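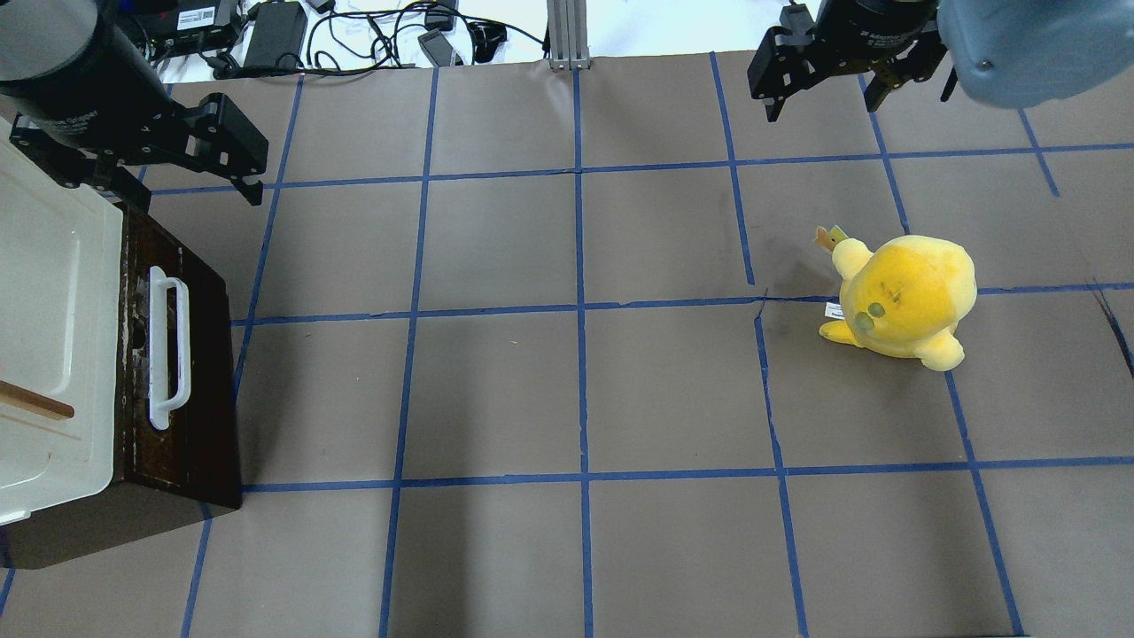

Kieran Brennan
posted at 7:42 AM · thread

I canceled my meal kit in September and I've been meaning to write down why. Long one. Mute me if you love your meal kit.

The company is Pristetti. I'm naming them because the people I dealt with were perfectly nice and I still think the whole thing is a bad deal, and both of those can be true.

The pitch is that you save money because you don't waste food. Fine. Compared to what, though? They compare it to takeout. I wasn't getting takeout. I was making rice and beans and a big pot of something, and eating it until it was gone.

I kept every receipt for 16 weeks. Groceries before, kit after, same household, same appetite. The kit didn't replace the grocery bill. It sat on top of it. We still bought milk, eggs, bread, coffee, fruit, cat food, all of it.

And a box feeds you four dinners. There are seven nights in a week. Somebody at Pristetti must know this.

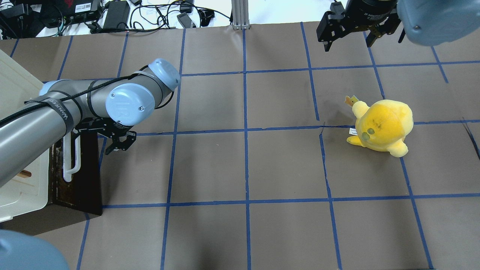
So on the other three nights you're standing in the kitchen at 6:30 with one lemon and no plan, because you've stopped planning. That was the part I didn't see coming. I used to know what was in my own pantry.

Now the waste claim. I'll give them some of it. I threw out less cilantro. I no longer bought a whole bunch to use a pinch.

But I was throwing out ice packs. Two big ones a box, full of gel you're supposed to cut open and put in the trash so the plastic can be recycled. Have you ever done this? It's disgusting. I did it the first week and after that they just piled up in the freezer until there was no room for food.

Then the little bags. A bag for the garlic. One clove! A bag for the one clove, inside a bigger paper bag, inside a liner, inside a box.

I asked support how they figured "less waste than shopping." Got a friendly note back saying they look at food waste per meal. Food only. So the packaging doesn't count as waste in the waste number. OK then.

Also on "30 minutes." I timed it. I'm a decent cook with a decent knife and I hit 30 minutes a grand total of one time, on a pasta. The clock apparently starts after you've washed everything, found the grater, and heated the oven. Try telling a hungry kid the oven doesn't count.

Someone will ask about Zaler. I tried the free box from Zaler too. Same food, smaller onions. The discount is big enough the first month that you can't tell what it costs, and then the real price shows up in a much smaller font.

Canceling took four screens. Screen one, are you sure. Screen two, would you like to skip a week. Screen three, a coupon. Screen four, a survey, and the button to finish was gray, under the survey. I don't trust any business that makes the exit harder to find than the entrance.

They still charged me for one more box after that. It was "already processing." It came with the fennel recipe, which I had rated one star twice.

Things I'll admit were good: I learned to salt eggplant. I make a yogurt sauce now that I'd never have tried. The recipe cards are nice and I kept a stack of them. You can look up most of the recipes on their site for free, by the way, and buy the stuff yourself. I've done that with the chickpea one and it cost me less than half.

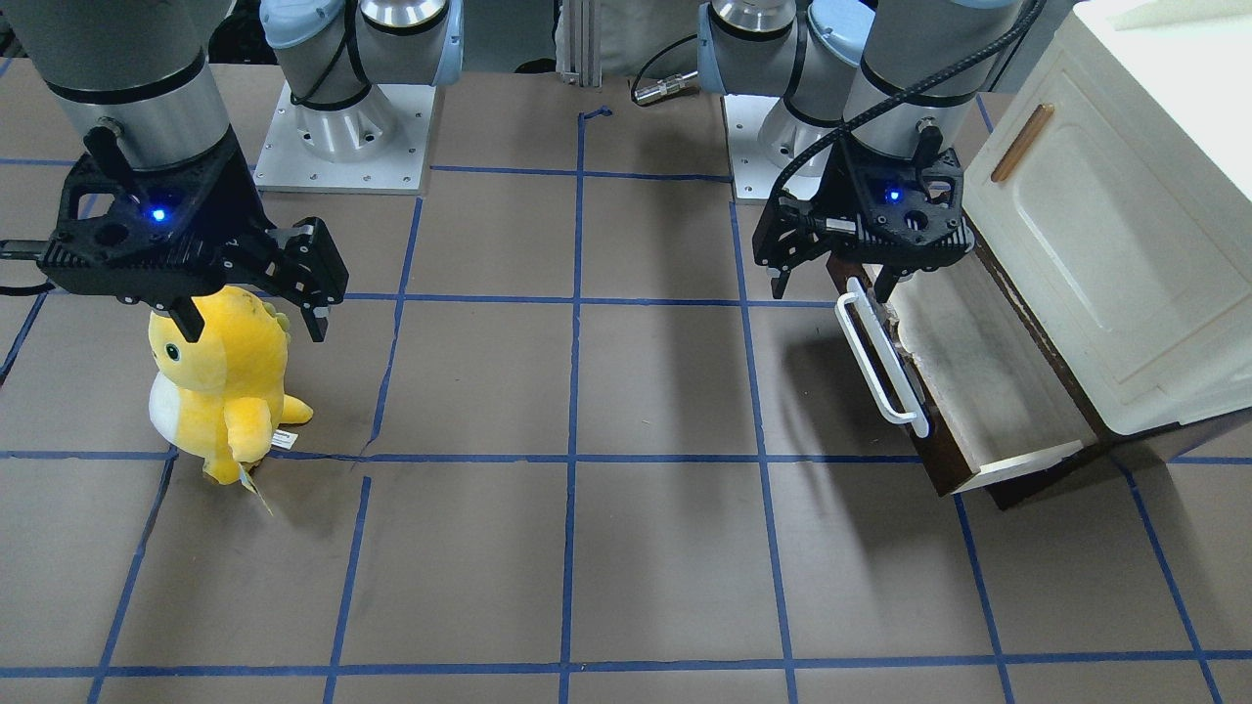

Sille Kirkegaard
ok but you cook. I don't, or I didn't. Before the kit I ate cereal for dinner and bought lunch every day. It's the only reason I can make a soup now. Isn't that worth something?

Kieran Brennan
Sure, it is. If it got you from cereal to soup I'm not going to argue. I'd just ask whether you still need the box now that you can make the soup. They never seem to send an email about that.

Anyway, current system: Sunday pot of beans, one roast something, eggs whenever we get desperate. A list on the fridge. It's boring and I've stopped having opinions about ice packs.

The last two are still in my freezer if anybody has a cooler and wants them. Local pickup only, I'm not mailing gel.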